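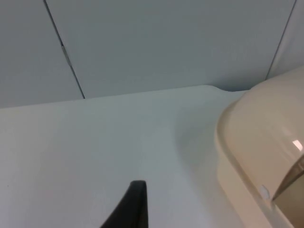
4.3 Recording a set of demonstrations

1. Wipe the tabletop and the wrist camera lens.
2. Start Grorach and open a new session. Enter your operator name.
3. Move the arm to the start pose. The fingertip must show in the wrist view.
4. Press Record, guide the arm through the task, then press Stop.
5. Mark the take Keep or Discard. Discarded takes stay on disk until the session is closed.
6. Repeat until you have 50 kept takes.

Note: Shadows on the table are fine. Do not change the lights within a session.

Caution: Keep hands clear of the gripper while Record is lit.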